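"The bowl is half of the recipe"

Deolinda Cordeiro has cooked rice for other people for most of her working life, first in a school canteen in Curnum and later in her own small place in Wodidham, with 30 seats and a kitchen where two persons can not pass each other without turning sideways. She closed the place four years ago. Now she teaches short courses on grains and home flours, and this November she agreed to talk with me about what she calls the dry side of the kitchen, that is, everything that happens before the water and the fire.

I came at ten in the morning and she had already been at work. She gave me coffee and asked me to sit far from the flour.

"People come to my course and they want to begin with the pot," she said. "They ask which pot, how much water, how many minutes. I say to them, first show me where you put the grain before it goes in the pot. Usually they put it nowhere. It goes from the bag directly to the water, and they do not see it at all."

Her first lesson is therefore only about looking. Each student receives a bowl and a small amount of dry grain, enough to cover a part of the bottom, and has to move it with the fingers until any broken pieces and small stones are found. It takes longer than they expect. One of her earliest students, Florêncio Simões, told me later on the telephone that he was a little offended by this lesson. "I paid for a cooking course and I was touching dry rice for half an hour," he said. "But I still do it at home, every time."

Deolinda prefers a light-colored bowl for this work, with a thick rim. A dark bowl hides the dark grains, she explained, and a thin rim is tiring for the hand that holds it. She does not like patterns inside. "If there is a flower painted on the bottom, you will look at the flower."

I asked if she thinks that the material is also important. She thought about this for some time.

"For sorting, no. For washing, a little. For flour, yes, and I have made my mistakes there."

The mistakes were with metal. In the restaurant she used steel basins for mixing flour, as everybody did, and she found them noisy and cold in winter. Her cook at that time, Christos Kokkinos, wanted to keep them because they could fall on the floor without breaking. They argued over it for a whole season. In the end each of them had a shelf, his with steel and hers with the heavy glazed things she bought at the closing sale of a hotel in Zoltwood. 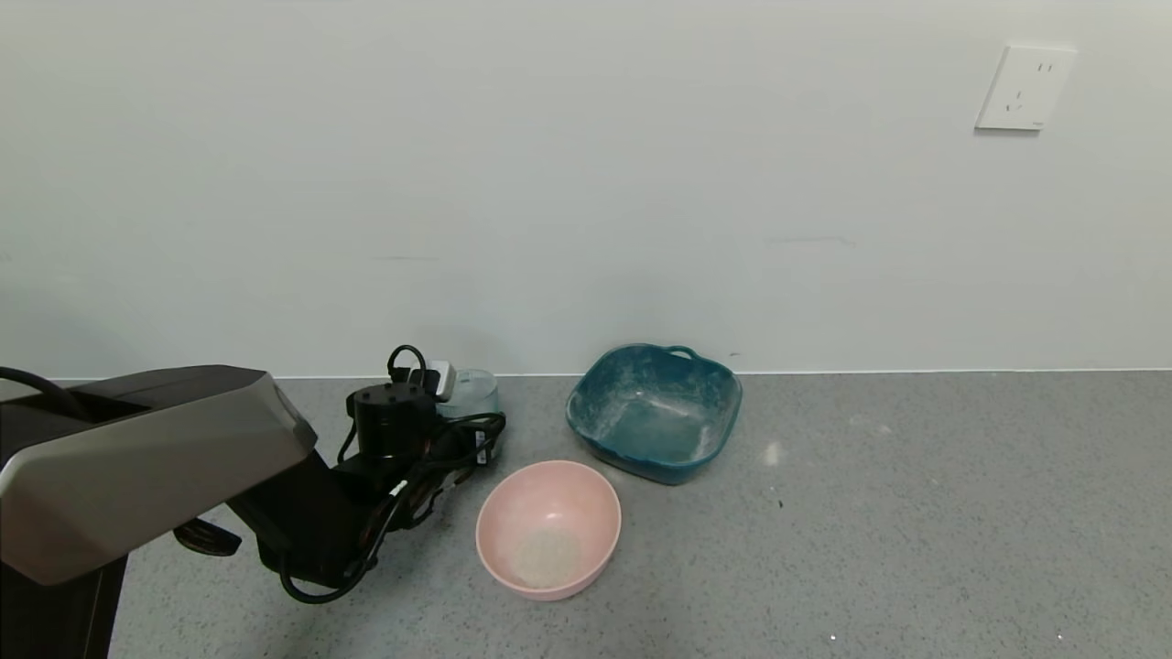

"With a glazed basin you see the flour on the walls," she said. "It stays there like dust and it tells you how the flour is. If it is a fine flour, it makes a thin cloud everywhere. If it is a coarse one, it falls down to the bottom and the walls are almost clean. I know this without a sieve."

She also likes square basins with rounded corners, although many bakers find them strange. The corner is useful for pouring, and a round-edged corner can be cleaned with one finger. A loop on the rim is good to have too, for hanging it up – her kitchen at home has little shelf space, and she hangs whatever can be hanged.

What she does not do is wash a flour basin immediately. This was the part of our talk where she became most serious. Water on flour makes paste, and paste in the corner of a basin becomes hard like plaster. She first knocks the basin upside down over the sink, then wipes it with a dry cloth, then with a brush, and only after this she lets the water come near it. Rui Amaral, who shares the teaching with her when a group is large, has another opinion. He fills the basin with cold water and leaves it until evening.

"His method works also," she admitted. "But then the basin is occupied all day."

We spoke about storage. She keeps her grains in clear or nearly clear containers with lids, because she wants to know from across the room what is finished. She writes nothing on them. In the restaurant everything had a label with the date, as the rules required, and she says that she was happy to stop writing labels on the day she closed the door. Flour she buys in small quantities and uses within the month. For rice she is more relaxed, but she does not mix a new bag with the rest of an old one.

Before I left I asked what a beginner should buy first. I expected that she would name a knife or a good pot.

"Nothing," she said. "Look in the cupboard. There is a bowl there already that you always take first, and you never thought why. Take this one, put a little rice in it, and sit down near the window."

The next course for beginners starts in Wodidham at the end of the month. Students are asked to bring an apron and one bowl from home.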